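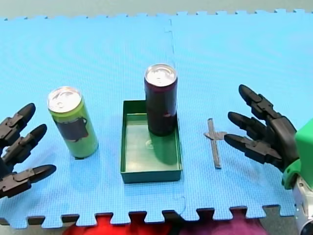 Prelell interlocking foam tiles in light blue, with a couple of drink cans and a tray on top.

I put off buying floor tiles for years. Our back room in Udville has a hard, cold floor, and I do my stretches there every morning, so my knees had been complaining long before I finally gave in and ordered the Prelell set. It cost me $40 with shipping, and I've lived with it since September, long enough to have opinions!

First, the good. The tiles went together in one evening with no tools, just a firm press along the teeth (start in a corner and work outward, or you'll be pulling it all up again like I did). The foam has enough give for kneeling but doesn't feel wobbly when I stand on one leg. Crumbs sweep right off, and coffee comes up with a damp cloth if you catch it quickly.

Now the grumbles. There was a strong smell for the first 2 weeks – I kept the window open and sulked about the heating. Chair legs leave dents that are slow to fill back in. And the border strips pop loose whenever I vacuum, so I've gone back to a broom in there. I had the Suvarna mat before this, and it was softer, but it slid all over the place and curled at the corners.
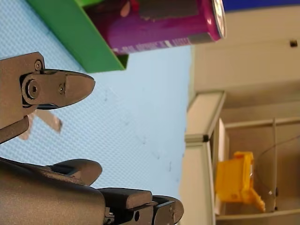

Dace Jankauskaitė wrote to say that hers stopped smelling after an afternoon on the porch, and that she wouldn't put them anywhere the sun hits all day, as her window row has shrunk and left gaps. I hadn't thought of that, and I'm keeping my curtains half closed now. Four stars from me, and I'd buy them again for the bedroom.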